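Opinion > Machines at Work

Two hands that will not let go

By Roxana Cárdenas
Feb 10, 2024
5 min read

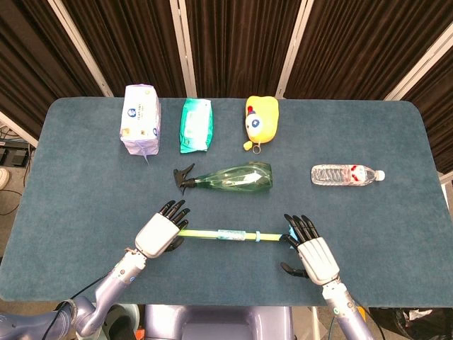
What should a two-handed robot do when its two arms disagree about where they are? It should stop both arms at once, hold its grip at the lowest force that keeps the object up, and wait for a person to clear it.

That is my view after reading the fault report from Ciltley, where a two-armed machine at the Borivis test rooms snapped a length of broom handle last month and threw one half across the room. The fault itself was dull. The left wrist lost its position signal and the controller carried on with the last good reading. The right arm, which was working properly, kept moving to where the plan said it should be. The handle was gripped at both ends and had to take up the difference. It did so for nine seconds and then it broke.

The report calls this a sensor fault and recommends a better cable. I think that is the wrong lesson. Cables fail. Anyone who has kept a washing machine going for 14 years knows it. What matters is what the rest of the machine does in the meantime, and here it did nothing, as each arm had been checked on its own and each was inside its own limits. The force on the left hand was allowed. So was the force on the right. There was no limit written for the thing between them.

A long object held at both ends is a simple job for a person. If your left hand slips or sticks, your right hand knows before you do, and you ease off. With a robot, somebody has to write that easing off into the software, and it is the sort of work that gets put back to the next release. It slows the demonstration down. The machine stops more often, sometimes over nothing, and visitors don't like watching a machine that has stopped.

Guo, the engineer who wrote the report, disagrees with me and has said so by email. His point is that false stops have a cost too. At the Skustville site they tried a strict limit on the difference between the two arms and logged 51 stops in a week, of which 2 were real. Staff began clearing the stops without looking. He is right that this is dangerous — a warning that people swat away is worse than a quiet machine.

But I would ask why there were so many. The limit was one fixed number, used for a soft toy and a rigid rod alike. A soft thing can be squeezed a fair way before it matters and a stiff one can't. Set the limit by what is being held and most of those stops should go. That is more work, and I accept it will delay things.

Nor would I let the machine open its hands as soon as it finds a fault, which two people have suggested to me. An object under load doesn't fall politely. The arms should stop, bleed off the force slowly, and only then let a person take the weight.

The broken handle hit a cupboard door. Borivis has fitted the new cable and the machine is back at work. The report has a blank box headed "further action", and I would like to see it filled in before the next long object is handed over.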